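Chapter 5
Learning from Wrist Views

5.1 The problem with looking away

Chapter 4 treated the camera as a fixed observer. A camera mounted at the wrist moves with the hand, and every change in wrist angle changes what the policy sees. During a grasp the view is usually filled by the object and the work surface. During a reorientation it may hold only walls or ceiling, with one part of the gripper at the lower border.

Such views were long removed before training. Halás and Shirazi tested this practice on the Tutik set, which contains 4,000 recorded episodes over 32 household tasks. They trained two policies with the same network and the same schedule. The first used every time step. The second used only those steps in which the target object was in view. On tasks with large wrist rotations, the second policy tended to stall partway through the turn. It had no training data for the states it passed through on the way to the goal.

The result does not mean that a ceiling view is rich in information. A plain surface gives few features to track, and fast rotation blurs those that remain. What the view does supply is a rough cue to orientation: long edges, changes in shading, and the place where the gripper enters the view. Combined with joint readings, these cues are enough to continue a motion already begun.

Section 5.2 defines the observation model and the notation used in the rest of the chapter. Section 5.3 covers blur and its effect on feature matching. Section 5.4 returns to the filtering experiment and gives the training details. Readers who skipped the material on hand-eye calibration should review it before starting the exercises. 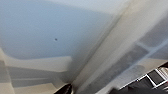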